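Subject: Re: [napkins-l] Black cotton squares, which fold stays flat?
Date: July 1, 2022
From: Ebrahimi

Hello all,

Thank you for the answers to my question from April. I have now tried more of the folds, and I write down my results while I still remember them.
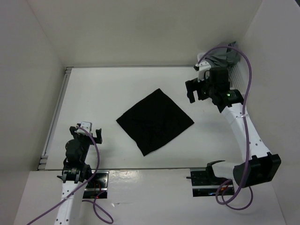

My starting position is always the diamond, with one corner toward me. In the beginning I laid the cloth square to the table and turned it later in my hands, and each time the edges moved a little. Now I turn it first and smooth it second. I smooth from the middle to the corners with the side of the hand, never from one corner to the other.

The earlier message said:

> I am sewing a set of 86 black napkins for the summer dinners
> in Dronport. The cloth is plain cotton, hemmed on all four
> sides. When I fold them into the pocket shape, the top layer
> slides and the point is never in the center. With white cloth
> I never had this trouble. Is it the dye, the hem, or my hands?
> Also, does anybody on the list iron black cotton from the
> right side? I am afraid of shine.

I believe it is mostly the hem. A hem which is pulled a little too strongly by the machine makes the edge bend, and then two opposite edges are not of the same length anymore. You do not see it when the cloth is spread out, you see it only when the corners should meet. I took one of my own squares and measured both diagonals. One was 344 mm and the other was clearly shorter. After I opened the hem on one side and sewed it again with less tension, the corners met.

For black cloth there is one more difficulty, that the fold line is hard to see. On white cotton a crease makes a small shadow and the eye finds it. On black I find it only with the finger. I now press the first crease with a bone folder, and on a white table, so that at least the outline is clear. On my old brown table I was guessing.

About the ironing: I iron black cotton from the wrong side only, a little damp, with a thin cloth between. Shine came to me only once, on the corners, where the hem is thick and the iron stands higher. For the corners I use only the tip, and short.

About the sliding: starch helps, but not much is needed. I tried the powder from Atamum, mixed weaker than they write on the box, and the pocket fold held through the evening. With the full strength I got pale marks on the black, and these had to be washed out again. If you use spray, hold it far away and let the cloth rest before you touch it with the iron.

The order I use for the pocket now:

Diamond, corner toward me.
Bring the near corner to the far corner, press.
Fold the left and right corners up to the top point.
Turn the whole thing over, and fold the bottom point up.
Tuck the two sides behind, one into the other.

The last step is where mine opened again before I used starch. If yours opens too, try to tuck the thinner side into the thicker one.

One question from my side. I have a remnant of heavier black cotton from the Wornberg market, 135 cm wide, and I would like to cut it without waste. Do you cut first and wash later, or the opposite? My last piece became smaller in one direction only, and I had to use it as dust cloths.

With kind regards,
Ebrahimi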